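Will a robot take your mum's job?

You have probably heard a grown-up say that robots are coming for everyone's jobs. You may have heard another grown-up say that robots will do all the boring bits and leave people with the fun bits. They can't both be right. My guess is that both of them are a bit wrong, and I'd like to show you why.

First, a word. Automation means getting a machine to do a job that a person used to do. A washing machine is automation. So is the door at the supermarket that slides open when you walk up to it. Nobody had a big argument about the supermarket door, but once upon a time some shops and hotels paid a person to stand there and open it.

Now let's go to work.

Solta is a company that packs and sends out parcels. People order things, and the things have to be found on a shelf, put in a box and sent to the right house. In November the company started using a machine called Dirken. Dirken is an arm with a gripper on the end, bolted to the floor beside a moving belt. It picks up boxes from the belt and puts them in a cage on wheels. When the cage is full, a person rolls it to the truck.

The sign at the front door says Dirken can move 1000 boxes an hour. I asked if I could see it do that. I was told it was having a slow day.

That is the first thing to know about robots at work. The number on the sign is the number on the best day, when all the boxes are the same size and none of them is squashed. On an ordinary day it was moving 900, which is still a lot. A strong, quick person would be very tired trying to keep up. But 900 is not 1000, and when someone tells you a number about a robot you are allowed to ask which day they counted on.

What does the robot find hard?

Here is something to try at home. Get a cereal box, a banana, a sock and an egg. Pick up each one and notice what your fingers do. You squeeze the cereal box a little. You scoop up the sock any old way. You hold the egg so gently that you hardly feel you are holding it. You didn't have to stop and work any of that out.

A robot has to be told, or shown, or left to try over and over until it gets better. How wide should the fingers open? How hard should they press? What if the box is open at the bottom? What if it is shiny, or leaning on another box? Dirken is good at square boxes. It is bad at bags, and very bad at anything rolled up. Posters are its enemy.

So what happens when a poster comes down the belt? Dirken stops. A light goes on. A person walks over, picks up the poster, puts it in the cage and presses a button so that Dirken can start again.

That person is Ward Cuypers. He used to lift boxes all day long. Now he watches four belts and walks between them.

"My back is better," he told me. "My back is much better. But I used to work next to my friends, and we talked. Now I'm next to a light."

I think that is the most useful thing anyone said to me that day. His job didn't vanish. It didn't turn into the fun bit either. It changed into a different job, with some parts he likes more and some parts he likes less. He was not asked which parts he wanted to keep.

Where do the other people go?

Before Dirken, there were more people on the belts. I asked what they are doing now. Some moved to another part of the building. Some left when their contracts ended and were not replaced. The company says it did not fire anyone because of the robot. That may be true. But if a job is empty and no one new is hired to fill it, there is still one less job in town. Keep that in mind when you hear the words "no one was fired".

There are new jobs too. Someone has to fix the arm when it breaks. Someone has to keep the belts clean. And a lot of people have to teach robots how to hold things, which is a kind of work that hardly existed when your parents were at school.

The teaching can look a bit like playing shops. You take a gripper with a handle, you hold it in your own hand, and you pick up ordinary things with it: a box, a cup, a pair of scissors. You do it again and again. The machine's program learns from all those goes.

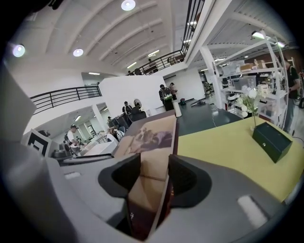
It sounds easy, and for the first ten minutes it is. By the second hour your wrist is sore. A firm called Urio says its program needed 3000 tries before it could pick up one kind of carton without dropping it. Every one of those tries was done by a person. So when you see a robot doing something clever "all by itself", remember the people who did it first, many times over, and whose names are not on the robot.

Is it worth it?

It depends who you ask. The people who own the warehouse say yes. Ward says his back says yes and the rest of him is still thinking. Another company, Jotora, tried a robot arm last year and then sent it back, because mending it cost more than it saved.

I don't think robots at work are bad. Lifting heavy boxes for years hurts people, and if a machine can do the lifting, good. But I don't believe a machine is good for everybody just because it is new and has a name painted on its side. Somebody chose to buy it. Somebody chose what would happen to the people who were there before – and those choices were made in an office, by humans, with no robots in the room.

Questions to ask

If you ever visit a place with robots, try asking these.

Who did this job before, and what do they do now?

What happens when the robot gets stuck?

Did anyone ask the workers before it came?

Who gets the money that the robot saves?

You might get a good answer. You might get told it's time to look at the gift shop. Write down whichever one you get.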